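Card Table Equipment: Gallery
Drokis House Games and Recreation Collection

The Games and Recreation Collection at Drokis House holds equipment used for indoor play in homes, clubs and public meeting rooms. The collection is made up largely of ordinary items, many of them given by residents of Zitar and the neighboring district of Clorkach. Visitors may request most items for supervised handling in the Gulyás Room, where the tables are suitable for cards, dominoes and board games.

This gallery presents material from the card table section. The section was reorganized in January under the direction of Erzsébet Lengyel, Keeper of Recreation, and the revised catalog now lists 3,036 items, including single cards that have become separated from their decks. Catalog entries were prepared by Ngọc Triệu and Irfan Ngui. Questions concerning loans should be directed to Amarachi Onyeka at the collections desk.

Playing cards

Cards in the handling section are stored by back design. The back is the side that players see for most of a game, and it must be the same on every card in the deck so that no card can be recognized from behind. Repeating geometric patterns in one color, printed inside a plain white margin, have long been preferred for this purpose. Pictorial and advertising backs are kept in a separate series and are not issued for play.

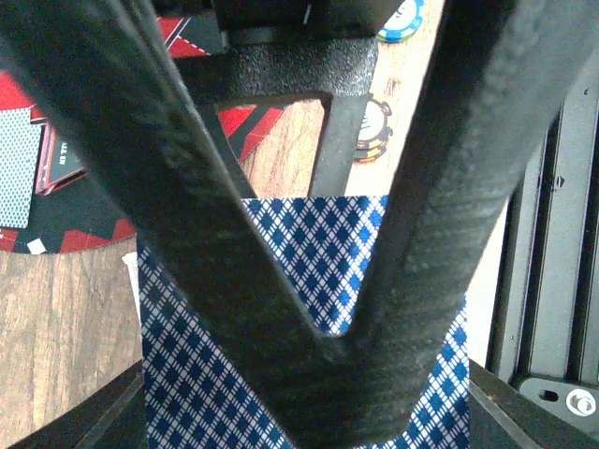
Blue and red are the two back colors most often requested. Where two decks are used at the same table, one of each color is issued, so that one deck may be shuffled while the other is being dealt. Decks are checked on return for missing, creased or marked cards. A deck with a marked card is withdrawn from play and moved to the study series, where it remains available to researchers on written request.

Readers should note that jokers and printed rule cards are cataloged with the deck to which they belong. Where a rule card has been lost, the entry says so, and no substitute is placed in the box. Replacement cards taken from other decks are never added, even when the back design appears to be identical.

Table mats and cases

A mat gives players a defined area and allows cards to be picked up more easily than from bare wood. Mats printed for a particular game may also show where the shared cards are to be placed, which is helpful to players learning the order of play. Round mats suit a small domestic table. Longer mats, intended for club use, are held in the main store and are brought out by arrangement.

Carrying cases are cataloged separately from their contents. Each entry records the handle, the latches and the arrangement of the interior, together with any wear to the corners. Cases should be laid flat before they are opened, and the lid should be supported by hand until it has come to rest. 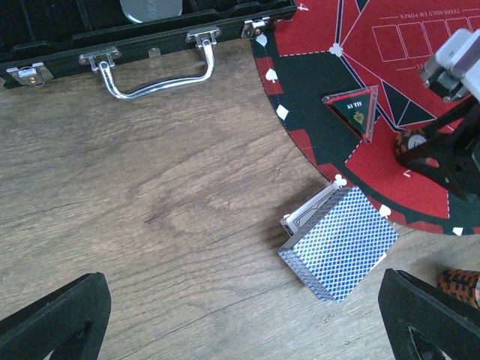 Open black carrying case with chrome handle and silver latches, beside a round red and black mat for Texas Hold 'Em poker.

Handling and visits

Handling sessions in the Gulyás Room are limited to 6 visitors at one time. Food and drink are not permitted at the tables. Bags and coats must be left in the lockers at the entrance. Items may be photographed for private study, and permission to publish should be requested in writing.

Wing-sze Kan will introduce the card table section at a public session on 18th February. The session is free of charge, but places must be reserved through the collections desk. Visitors who wish to see a particular deck or mat are asked to give the catalog number when booking. Groups from schools and clubs should apply separately, stating the number attending and any access requirements.

Related galleries: Dominoes and Tiles; Boards and Counters; Scorebooks and Markers.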